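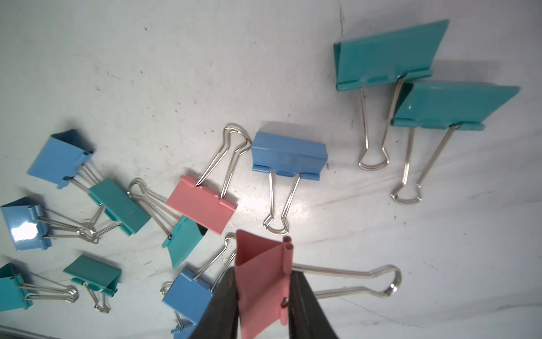 Good grip rules start with the part you're most likely to crush, drop or snag! On our sorting cell that's the binder clip, and the first rule we teach is **take the body, leave the wires alone**. The pink one between the fingers is held by its folded body, with a long handle sticking out to the side, and that handle has to count as part of the load when you plan the lift. Go slow near tangles like the one on the left — crossed handles love to bring a neighbor along.

## Before you run a batch

1. Set the force limit to the lowest value that holds the part.
2. Lift 3 cm, pause, and check for hitchhikers.
3. Keep hands outside the marked zone until the arm has stopped.
4. Log every drop, even the silly ones.

Yi-an Sung keeps the Dronder drop log, now at 2670 entries, and it's a great read. Start with the tangles!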